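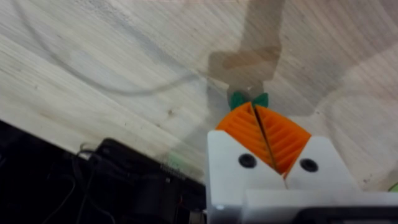
Wollivside Gripper Trials: Frequently Asked Questions

Last updated February 2018

We get a lot of email about the gripper comparison, much of it asking the same handful of things (and very good things they are!), so Colin Marsden and I have gathered the answers on one page. If yours isn't covered, please do write anyway. We like hearing from people.

What are you comparing, exactly?

Two sets of fingers on the same arm. The Uker set is a plain flat pair with rubber pads. The Indar set is white, hard and unpadded, and the two fingers make a V-shaped notch when they come together. Everything else stays put: same arm, same controller, same table. We did start out hoping to compare arms as well, but that got to be a lot of work very quickly, and we've set it aside for now.

Why toy vegetables?

They're cheap, they're cheerful, and they come in awkward shapes. The carrot is the one people ask about most. It has a wedge-shaped body with diagonal ridges, so a flat finger touches it along a few high spots and the whole thing can swivel. A notch tends to settle around the body and stay there. We hold it with the point down and the green leaves up, well clear of the fingers, and that's the grip we score.

How many grasps do you run?

Each finger set gets 110 tries per object. Altogether we have 1,493 grasps in the log, including practice runs and a fair number from the early weeks that we don't use in the scores. Ivan Sirko keeps the log, and he will send you a copy if you ask nicely.

What counts as a good grasp?

The object has to leave the table, stay up for 4 seconds, and come back down without being dropped. A little tilting is fine. We argued over tilting for most of an afternoon, and I still think we're being too kind to the flat fingers, but Colin won that one.

Which set is better?

It depends on what you're picking up, and I know that's an annoying answer. For tapered things like the carrot, we'd choose the notch every time. For boxes and thin flat pieces the padded pair is easier to live with, mostly because you don't have to be so fussy about lining up.

Where do you put the camera?

On the wrist, looking out past the fingers. We tried an overhead camera first and kept losing sight of small objects under the arm. The wrist view has its own troubles, and shadow is the big one: the arm throws a wide, soft shadow over the table, and our first detector was quite happy to treat a dark patch of wood as something worth grabbing. Moving the lamp helped. So did retraining with the lamp in several different spots, which was Nipon Khunthong's idea and took him a good long while.

Wouldn't a plain mat be easier than bare wood?

Oh, much easier. But the wood grain, the scuffs and the little dark specks are the kind of thing a camera meets on a real table, and we'd like the numbers to mean something outside our own room. If you're just starting out, use a mat and don't feel bad about it.

Do cables get in the way?

Sometimes. Keep them slack, and check the full reach of the arm by hand before you run anything. We stop a run if a cable gets between the fingers and the object, and that try is thrown out.

How fast does the arm move?

We run at 80 percent of the controller's speed setting. Full speed was fine for lifting but made the fingers nudge things on the way in.

Can I use the Sugden controller with either set?

Yes, though you'll need to set the closing force separately for each. Start low with the hard fingers and work up. Howard Crabtree wrote the setup notes, and they're worth reading all the way through, even the long part on screws. Check the finger screws before each session, by the way.

Can I send you an object to try?

Please do! Small enough to lift one-handed, nothing breakable, and put your name on it if you want it back. Write to Roy Sedgwick first so he knows to expect a package.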